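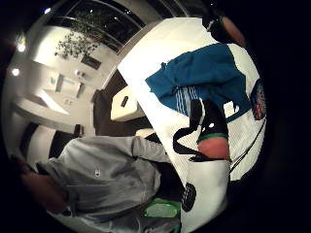
Clothing repair table returns to Wistness meeting room

2023-03-26

The clothing table at Wistness is running again this March, and people in Gikurmont can bring in shirts, jackets and other items that need sorting, cleaning or a small repair before they are passed on. Drop-off is at the ground floor desk. The sorting is done upstairs, in the carpeted meeting room with the whiteboard.

The work is simple. Each piece is laid out flat on a long table covered with a white quilted cloth, turned over, and checked at the cuffs, collar and hem. Stains are easier to see against white, so the cover stays on for the whole session. Anything with a mark gets treated on the spot or set aside for washing. Anything past saving goes to the rag bag.

The table collected 809 items over the winter, according to Puspita Hartono, who keeps the list. Of those, 500 were fit to hand on without any work beyond folding. The rest needed a button, a seam or a wash, and a good share of them are still waiting.

Sweatshirts and light jackets are wanted most at this time of year. Children's coats are not being taken until the fall, as the shelves at the Entili shop are full. Shoes and belts can go to the shop directly.

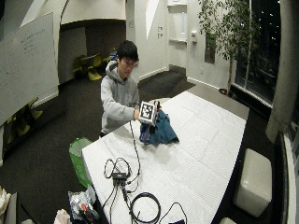
Marek, commenting on the notice when it was first posted, wrote that he had left two bags of shirts at the desk last time and would have liked to know where they ended up. He also asked if people could collect anything that turned out to be too worn to use, as he would sooner cut up his old shirts for cleaning cloths at home.

They can. Hartono said a bag with a name and phone number on it will be kept for 2 weeks, and whatever is turned down goes back in it. Bags without a name are emptied and reused. She asked that people check pockets before they come and keep clothing apart from household odds and ends, which slow the sorting down.

Donors are also asked not to spray anything with perfume or fabric freshener. The smell spreads to everything else in the bag, and the whole lot then has to be aired.

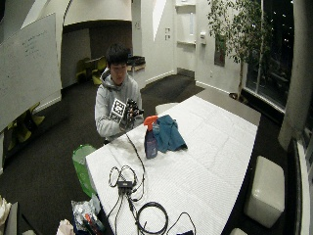 Stain treatment will be kept to cottons and everyday blends. Wool, silk and anything with a lining should be cleaned before it is brought in. A notice listing the fabrics will be put up at the desk and in the window of the Lendix laundry.

There is a limit of 2 bags per household for each visit. Bags may be any size that one person can carry up the stairs. The elevator at Wistness is out of service until the end of the month.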